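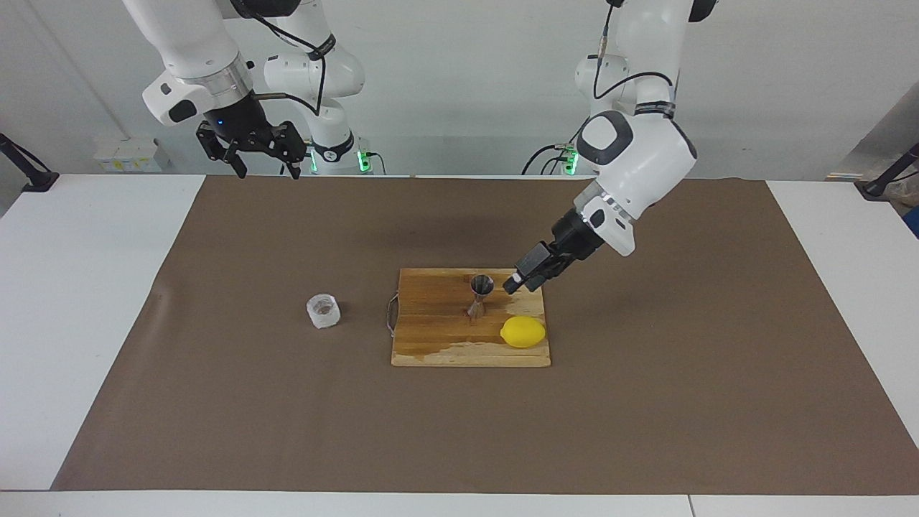 Board and Jigger: Data Card

Summary

A set of short recordings of small bar and kitchen items being placed on, moved across and lifted off a wooden cutting board. The card covers the items, the table layout, the file contents and the known gaps. It was first written in May and last revised on 14 Sep 2024.

Maintainer: Ieva Bite
Items and layout: Riku Maruyama
Labels: Boglárka Mészáros, Florêncio Serrano

What is in the set

The current release has 1,063 recordings. Each one covers a single move of a single item. The target for the full set is 2,000.

A recording starts before the item is touched and stops once it has been let go and has come to rest. If the item falls over, the recording is kept and labeled as a fall. If it leaves the table, the recording is kept too, but the end position is blank.

The table

The tabletop is white. A large sheet of brown paper goes over it, and the cutting board sits near the middle of the paper. White showed every bit of glare from the overhead lights and made the shiny items hard to outline, so the paper stays down for all sessions. Replace it when it creases or picks up a stain. Old sheets are not reused, even turned over.

Do not tape the board down. It is allowed to shift a little during a session, and its position is written down again at the start of each recording.

The board

Rectangular, striped wood, orange-brown, slightly worn. There is a paler patch along one corner and edge, and a thin wire handle on one side. Keep the handle on the left as seen in the main view. If the board has been picked up for cleaning, check this before starting. Two sessions were recorded with it turned around, and they are listed in turned.txt.

Wipe the board with a damp cloth and let it dry fully. Do not oil it. Oil darkens the pale patch, and the board outlines were drawn with that patch as a reference.

The jigger

A small double-cone bar measure. The upper cup is shiny silver and the lower cup is a darker coppery color. It stands silver cup up unless the recording is labeled "inverted."

Points to know when using these recordings:

The silver cup reflects whatever is near it. Bright spots on the rim are reflections and are not labeled.

The narrow waist between the cups is the preferred place to hold it. Holds on the upper rim are labeled "rim" and are less common.

The jigger's shadow is not part of its outline. Early labels sometimes included it. Florêncio went back through those and fixed the ones he found, but please report any that were missed.

The jigger is always empty. No liquids were used in this release.

Other items

The item list is in items.csv, with a name, a short description and a weight for each. Most came from a Wenham bar set. A few came from Purnex, and the Faron spoon was added after the first release. When an item is lost or damaged, its row stays in the list and the replacement gets a new row, even if the two look the same.

Files

recordings/ holds one folder per recording, named by item and running number.
labels/ holds the outlines, hold types and start and end positions.
items.csv is the item list.
sessions.csv gives the paper sheet, lighting and person on duty for each session.
turned.txt lists the sessions with the board turned around.

Positions are measured in millimeters from the near left corner of the paper. Blank means not measured. Zero means zero.

Checks

Chiyo Murakami checked a sample of 32 recordings against the labels before release. The start positions held up well. The end positions were less reliable for round items that rolled after being let go, and those should be treated as approximate until the labels are redone.

Known gaps

There is one board and one color of paper, so anything trained only on this set may do poorly on a bare counter.

Items are placed one at a time for the most part. Crowded boards are planned, and the layout sheet for them is still being worked out.

Lighting is from overhead only. There are no window-lit sessions.

Use and credit

Free for research and teaching. Please cite it as the Ahmadpour Board and Jigger Set, with the release number. Corrections to labels should go to Boglárka with the recording folder name and a one-line note on what is wrong. Questions about items or layout go to Riku.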